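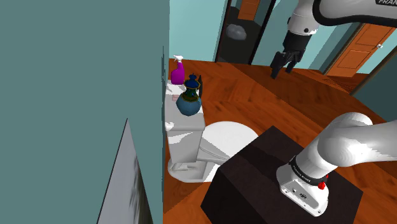 Laltonport Sewer District, Plant Operations Team

Forum > Secondary treatment > Foam on the clarifiers again

tivness_nights
Morning all, and sorry in advance for the long post! We've had brown, greasy foam on both clarifiers for 17 days now. Sludge age is up because we held back on wasting when the Kuusisto belt press was down, and I never quite caught up again. SVI was 116 when I left Friday and the foam smells like an old gym bag. Would you waste harder, or spray it and wait?

BañezA
Oh, I feel for you, we had the same mess last December and I was hosing walkways in the dark. Waste harder, but slowly. I'd go up a little each day and let it settle in before you touch it again. Foam like yours is nearly always old sludge plus grease, and spraying only pushes it around.
Angelica Bañez, day shift

pumphouse_ray
I'm going to disagree with Angelica, with all respect (she trained me, so she's used to it). Look at it under the scope first. If it's Nocardia then yes, bring the sludge age down, but if you've got a dose of detergent coming in from the laundry on the Drondex line you could waste half the plant and still have suds on Sunday.

BañezA
Detergent foam is white and billowy, Ray! They said brown and greasy. But sure, a slide takes five minutes and I'd never talk anybody out of one.

tivness_nights
Did the slide tonight. Branching filaments all over the place, so I think Angelica gets this one. I've bumped wasting up to 80 gpm and we're skimming to the drying bed so it doesn't come back around through the headworks.

pumphouse_ray
Fair enough, I'll take my lumps. Keep an eye on your ammonia while you're at it, you don't want to waste your nitrifiers out the door. Post your numbers next week, would you?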